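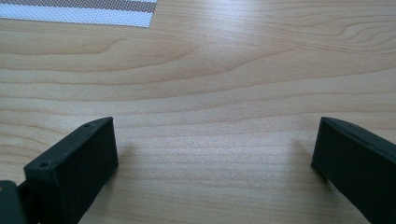
Devitz has published new working rules for staff who use hand-held grippers to record tasks for its robots. They take effect in November and cover all 28 people on the recording team.

Fingers must be checked for cracks and loose screws before each shift, and again after any drop. No one may record for more than 60 minutes without a break. Tables are to be wiped down between tasks, and any glare that hides an object has to be noted in the log.

The rules were drafted by Olesia Shevchuk and Veikko Lahtinen after 19 staff answered a survey in the spring. Sore wrists were the most common complaint.

"Most of this was already habit for the older hands," Shevchuk said. "New starters had nothing written down to follow."

Two points, on glove use and left-handed grips, are still being discussed.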